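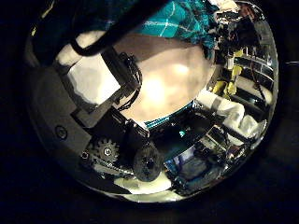

08/07/2018

Price label trial, Dramden store, grocery side. Notes for me and for Drita, who has the next two weeks.

Where we are: the new price file from Plondatov loads overnight and the shelf labels should match the registers by opening. Chilled and produce were fine. Dry goods were not. 16 labels in the pasta and rice aisle still showed the June price while the register charged the new one. In every case the new price was lower, so no customer paid more than the shelf said, but it makes the markdown pointless if the shelf doesn't show it.

Checked the load log first. The file came in complete and there were no rejected lines. Then pulled the item records by hand. All the bad labels are on items that changed supplier when Ikance took over from Grigaitė. The item number stayed the same but the pack code changed, and the label system matches on pack code. The registers match on item number.

Tried:

- Resending the full file to the labels. No change.
- Resending only the pasta and rice items. No change.
- Editing the pack code by hand on one item (long grain rice, large bag), then resending. Label updated in 11 minutes.

Did the same for the rest of the aisle and they all came through. I haven't touched canned goods. Ikance supplies a lot of that aisle too, so expect the same thing there.

The list Plondatov sent has around 700 items on it with a changed pack code. Too many to do by hand. Asked them whether they can switch the label match to item number. They said yes for single packs but want to look at multipacks first — a six-pack and a single can share an item number in the old records, and the label would pick up whichever line loads last. Agreed to wait for that.

Separate matter: eggs. The promo price ended at midnight on the register but stayed on the label until the morning load. Set the promo end to closing time for now. Needs a proper fix before we run another one.

For Drita:

- Walk canned goods before opening with the handheld and write down any mismatch, shelf price and register price both.
- Don't resend the full file during the day. It ties up the labels for 80 minutes and chilled can't be changed while it runs.
- The multipack answer from Plondatov goes in this book when it comes — I've left the next page blank for it.

Spare label batteries are in the second drawer, left of the printer.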